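The router lives on the marble now

Two days of patchy internet is enough to make anyone take an interest in cables. I had avoided it for 15 months, on the theory that whatever was going on beside the kitchen wall was between the router and the phone company.

Then the call from my sister in Dunelness froze for the third time, on her face, mid-sneeze, and I went in.

The stone was supposed to be for pastry. We paid $400 for that offcut from a yard in Pickering, and in January I gave a small speech about croissants. There have been no croissants. There's a TP-Link with more fins than a car radiator, and there are cables. 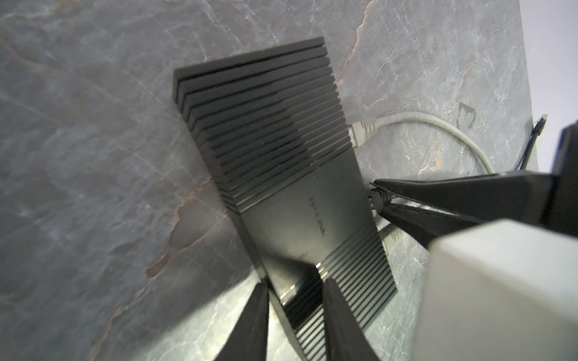
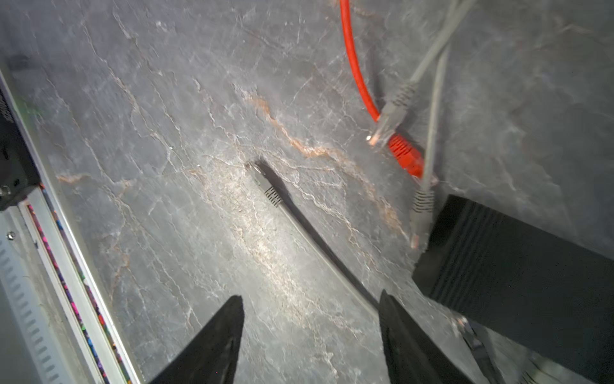
Kieran Clegg maintains that the red one should go straight in the trash, along with anything else I can't name on sight, and that a person with one router needs one cable and a spare. Fine for Kieran. He has never thrown out the wrong cord and then driven to Rarnham in the rain to buy it back at full price.

My own system is a bit looser. Gray stays, because gray is what the router is using. Red goes in the drawer with the takeout menus – it's a cheerful color and I might want it. The flat black one I moved to the left, looked at for a while, and moved back.

Next job is getting all of it off the counter and onto a shelf, which means buying a shelf. Sandra Lockwood has offered me one from her garage, 3 feet long and painted a green she describes as sage. I've seen it. I'm thinking it over.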